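Acta de la reunión de seguimiento – grupo de pinzas manuales
Junio, 16:00 h, sala pequeña de la segunda planta
Preside: Florence Landry

1. Bienvenida y acta anterior

Florence abre la reunión dando las gracias a todos por venir con tan poco aviso, y en especial al equipo de taller, que lleva unos días de mucho trajín y aun así ha traído los registros ordenados y hasta encuadernados. Se aprueba el acta anterior con una corrección: donde decía Hullon debía decir Vik, en el punto de los repuestos.

2. Fallo de cierre en la pinza Vik

Taller explica con calma lo sucedido, y se agradece, porque por los pasillos habían circulado ya varias versiones. Durante las sesiones de agarre en la zona del dispensador de agua, la pinza Vik se quedó cerrada al soltar el gatillo y no volvió a abrir hasta que se le retiró la batería. Ocurrió en 6 ocasiones a lo largo de 487 ciclos registrados. En la última, un compañero tenía la yema del dedo índice entre las almohadillas y se llevó un pellizco. Está perfectamente, se le atendió en el momento y él mismo pidió que constara que el susto fue mayor que el daño.

Se ha desmontado el mecanismo y el muelle de retorno presenta una deformación clara. Woller, que nos suministra los muelles, ha pedido que se le envíe la pieza para examinarla. Queda abierta la cuestión de si influye también el firmware de Tonditeck: hay quien lo cree, hay quien no, y tras un rato de conversación muy animada (y muy cordial, todo hay que decirlo) se acuerda no cerrar la causa hasta tener las dos respuestas.

3. Grifo de agua caliente

Florence plantea algo que le preocupa más que el propio muelle: en esa zona se ensaya con un dispensador que da agua caliente, y una pinza que no suelta puede acabar tirando de un grifo o de un vaso lleno. Se comenta largamente. A todos nos parece razonable que, mientras dure la revisión, se trabaje con el suministro de agua caliente cortado y con botellas cerradas.
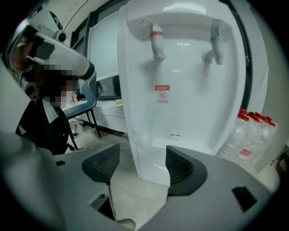 Fig. 1. Sesión con pinzas manuales ante el dispensador de agua.

También se pide que quienes trabajen en pareja guarden algo más de distancia – con dos pinzas a la vez es fácil arrimarse sin querer – y que nadie meta los dedos entre las almohadillas con la batería puesta.

4. Acuerdos

– La pinza Vik averiada queda fuera de uso y etiquetada en el armario del taller.
– Taller envía el muelle a Woller y los registros completos a Tonditeck.
– Las demás pinzas pasan una prueba de 90 ciclos en vacío antes de volver a las sesiones.
– Florence redacta el parte de incidencia y lo hace circular para comentarios.

5. Ruegos y preguntas

Se pregunta si el pedido a Hullon sigue adelante. Sigue, aunque con retraso. Se pide además, con mucho cariño, que se devuelvan los destornilladores finos al cajón.

Se levanta la sesión a las 17:20 h. La próxima se convocará cuando llegue la respuesta de Woller.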